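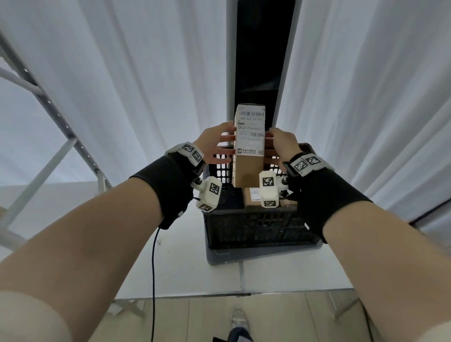 Why do people quit the campus food pantry line?
Project report, Intro to Statistics, 06/09/2025
Dae-han Bang and Jayanthi Rai

So our question came from Jayanthi, who left the line twice in April without getting any groceries (she had class!). We asked students at Grormont College what made them give up, and nearly everyone said the wait. I was betting on the opening hours, so I lost that one.

We also tried a second sign-in table for 2 weeks. The line felt way shorter to me, but our sample was small and finals messed with the numbers. Ms. Gerlach wants us to rerun it in the fall, and I'd love to, with a better survey this time.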